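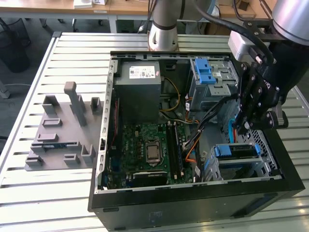 Do streaming "remasters" of old protest songs really change anything, or is it just a new label?

Posted in Music > Folk and Rock > Recordings

I have been putting together a playlist of sixties and seventies protest songs for a teach-in at our library in July, and I keep running into the same problem. Every song I want exists in four or five versions. There's the single, the album cut, a "remaster," then another "remaster" from ten years later, and sometimes a mono one. On Vandano they all sit next to each other with the same cover art and nothing to tell you who did the work or what they worked from.

I've compared a few of them on decent headphones. Mostly the newer one is louder. On one of them the tambourine is so far forward that I can't follow the words, and with this kind of song the words are kind of the point. My brother-in-law swears the remasters are "closer to the tape," but he can't tell me how he knows that.

So is there any way to find out what was done to a recording? And for a room of maybe mixed ages, with one pair of speakers on stands, does it matter which I pick? I'd rather not pay for a higher tier if the answer is no.

- porchlight_alto

cendel_fan_85

Remasters are better. They use the original tapes and modern gear, so you hear everything the band played. Get the Cendel app, it has a lossless setting and you'll notice the difference right away. I did. My whole collection is on there now, 2,000 songs.

4 people found this helpful

slowturntable

I'd be careful with the reply above. "Remaster" isn't a protected word. It can mean an engineer went back to the first-generation master tape and spent a week on it. It can also mean a copy of a copy was run through a limiter so it would sit at the same volume as everything else that year. Both get the same word in parentheses after the title.

Lossless is a separate question. It tells you the file wasn't squeezed on the way to you. If what went in was harsh, you get all of the harshness.

What I do:

Look for the liner notes. Reissues that were done with care usually name the mastering engineer and say which tape was used. If the notes say "digitally remastered" and stop there, I assume the least.

Match the volume before you compare. Louder sounds better to almost everybody for the first half minute, me included. Turn the newer one down until the voice is at the same level as on the old one, then switch back and forth. A lot of the magic goes away.

Listen to a verse, not the chorus. Choruses are busy and hide things. If the singer's consonants are clear in the verse, you've got a good version for your purpose.

Try the mono. Plenty of those singles were mixed for AM radio and one small speaker, and the stereo mix was sometimes an afterthought with the voice shoved over to one side. In a room where half the people are sitting off to the left, that can be a real nuisance.

I've never found a reason to pay for the upper tier just for a talk with music in it. I ran one of these evenings at the Ho branch on a Sunday using the plain tier and 2 borrowed speakers, and the only complaint was the chairs.

17 people found this helpful

liner_notes_only

Agree on mono. One caution: some "mono" tracks on the services are the stereo mix folded down, and those can sound dull, with the middle too heavy. Nondutico has a discography wiki where people log which is which. It's user-edited and I've caught mistakes in it, including a catalog number that belonged to a different record, so check anything important against a photo of the actual label.

Also make sure the version you pick has all the verses. Single edits from that time often dropped one, and in a protest song the missing verse may be the one you wanted to talk about.

6 people found this helpful

porchlight_alto

Thanks. Did the volume matching last night and I can only pick out the remaster on one song out of the bunch, and I like it less. Staying on the cheap tier. The tambourine version is off the list. Still not sold on "closer to the tape."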